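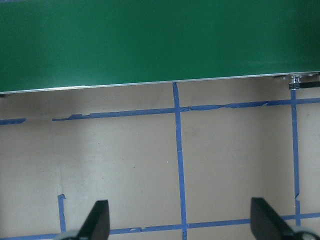
Teaching by demonstration

Teaching by demonstration is a way of giving a robot a new task by showing it what to do, instead of writing out every motion in code. A person either takes hold of the arm and guides it by hand, or steers it from a short distance with a controller, while the robot keeps a record of its own joints, its gripper and whatever its cameras see.

Guiding by hand

Hand guiding is the older of the two methods and, many teachers feel, the friendlier one. The motors are made to go slack, the arm is held up against its own weight, and the teacher simply walks it through the job. It takes a little patience at first - a heavy arm has a way of drifting past the spot you wanted - but most people get a feel for it.

Remote control

With remote control, the teacher moves a handle or a smaller copy of the arm, and the robot follows along. The teacher's hands stay out of the camera's view, so the recordings look much more like what the robot will meet later on its own. The Harby handset and the Grotier twin-arm rig both work this way.

Laying out the work surface

Many benches are marked with a grid of blue painter's tape, which lets the teacher vary the starting place of an object from one recording to the next. The cells needn't be perfect, and tape that frays or lifts is common on a busy bench.

Number of recordings

Ankica Berisha and Nataša Kelmendi, in their notes on the Prallelis project dated 2/6/21, used 20 recordings for a simple pick-up and 800 for a folding task shared among seven teachers.

See also: Motion replay; Shared control; Wrist cameras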